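Mechanical Drawing and Machine Elements
Handout 4: Spur gears – terms, sizes and simple trains
Prenness Technical College, evening course
Tutor: Alois Brunner
Issued September 9, 2019

Bring a calculator and your own copy of the tooth table to the session. Sections 1 to 4 will be covered in class. Section 5 is for reading at home.

1. Why teeth at all

Two smooth wheels pressed together will turn one another as long as the load is light. When the load goes up, they slip. Cutting teeth into both wheels stops the slip and fixes the ratio between them, so that one turn of the first wheel always gives the same amount of turn in the second.

A spur gear is the simplest kind. Its teeth run straight across the face, parallel to the shaft. It is cheap to cut and easy to measure, and it puts no sideways push on the bearings. Its main fault is noise. Each tooth meets its partner along the full width at once, and at high speed this makes a whine.

2. Terms you need

Pitch circle: the imaginary circle on which two gears roll together. It lies part of the way down the teeth and cannot be seen on the finished part. On a drawing it is shown as a chain line.

Module: the pitch diameter in millimetres divided by the number of teeth. Two gears will only run together if they have the same module.

Addendum: the height of the tooth above the pitch circle. For standard teeth this equals the module.

Dedendum: the depth below the pitch circle, normally 1.25 times the module. The extra quarter leaves clearance at the bottom of the gap.

Bore: the hole for the shaft. Write its size and tolerance on the drawing even when you think it is obvious.

Face width: the length of the tooth measured along the shaft.

Students often mix up pitch diameter and outside diameter. The outside diameter is what you get with a calliper. To find the pitch diameter from it, take away two modules.

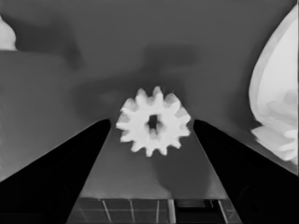 3. Working out sizes

Take a gear with 30 teeth and a module of 2.

Pitch diameter = 30 x 2 = 60 mm
Outside diameter = 60 + (2 x 2) = 64 mm
Root diameter = 60 – (2 x 2.5) = 55 mm

Now put it with a gear of 90 teeth, same module. The pitch diameter of the larger gear is 180 mm. The distance between the two shafts is half the sum of the pitch diameters:

Centre distance = (60 + 180) / 2 = 120 mm

In practice the shafts are set very slightly further apart than this to give backlash. Backlash is the small gap between the back of one tooth and the front of the next. Without it the gears bind when they warm up.

4. Ratios

The ratio of a pair is the number of teeth on the driven gear divided by the number on the driver. With 30 teeth driving 90, the ratio is 3 to 1. The driven shaft turns at a third of the speed, and if we ignore friction it has three times the torque.

A gear placed between driver and driven is called an idler. It changes the direction of rotation and has no effect on the ratio, whatever its size. This comes up in the written test every year and a good number of people still put the idler into the sum.

For a compound train, where two gears share a shaft, work out each pair on its own and multiply the results.

Small gears bring a problem of their own. When the tooth count is low, a standard cutter digs into the root of the tooth and weakens it. This is called undercutting. For the usual 20 degree pressure angle it begins below 17 teeth in theory. A gear of 12 teeth can be made, but the tooth form has to be shifted outwards, and the shift must be stated on the drawing.

5. Materials – reading for home

Steel is used where the load is high. Cast iron is quieter and wears well, though it does not like shock. Brass is common in clocks and instruments. Plastic gears run quietly and often need no oil, but they swell with heat and some types take up water, so allow more backlash than you would for metal.

A steel pinion running on a plastic wheel is a good pairing. The steel carries heat away from the mesh, and the cheaper wheel is the one that wears.

Exercises for next time

1. A gear has 45 teeth and a module of 1.5. Find the pitch, outside and root diameters.
2. The input shaft of a single pair turns at 247 rpm. The driver has 20 teeth and the driven gear has 50. Find the output speed to one decimal place.
3. Add an idler of 12 teeth to the pair in exercise 2. State the new output speed and the direction of the output shaft.
4. Draw the gear from exercise 1 in two views at full size. Show the pitch circle correctly. There is no need to draw every tooth.

Hand in the drawing on A3, with your name in the title block.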